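Visit to the Tetel open day in Granby

On 1st March I went with my colleague Leonor Brandão to the open day of Tetel, who sell a teaching kit for small robots. We work in a packing company, and our manager wants to know if such a kit can help us with the sorting of light parts. It was the second time for me in Granby, the first for Leonor.

The train was late, so we missed the welcome and the coffee. Registration was for 60 visitors, and I think most of them came. We were put in a group of 10 and received a paper with the timetable, which was not followed very strictly.

The first part was a talk by Raghavendra Thomas from the product side. The kit is called Drindulbridge. You buy a hand tool with a small camera, a knitted glove with sensors, and a license for the software. A person does the task by hand, the software keeps the recordings, and later a robot arm is trained with them. The arm is not included in the price. Several visitors asked about this, and I understand why, as the leaflet is not clear on this point.

He told us that a simple picking task needs roughly 52 good recordings before training makes sense. For our parts he expects more, but he did not want to give a number without seeing them. I found this correct of him.

After lunch we went upstairs to the demonstration rooms. I liked that they are furnished like normal rooms, with wooden furniture and daylight, so one can judge how the kit behaves outside a laboratory. Leonor asked many questions about the cables. In our hall a cable near the hand would be a problem – people walk between the tables all day. A wireless glove is planned for July, we were told.

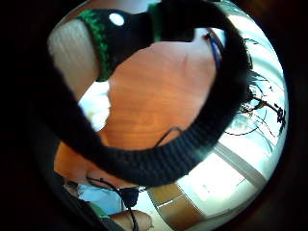

Black knitted band with green trim, seen very close over the orange wooden tabletop.

The glove comes in one size only at present. On my hand it was comfortable, on Leonor's it was too wide and she had to pull it back several times. Washing is by hand, in cold water, after the electronic part is removed.

We spoke also with a visitor from D'Souza, a company which has rented the kit for 27 days. They were satisfied with the software but waited long for a replacement cable.

My opinion is that we should ask for a rental and not buy yet. I have requested an offer, with two gloves and one day of training at our site.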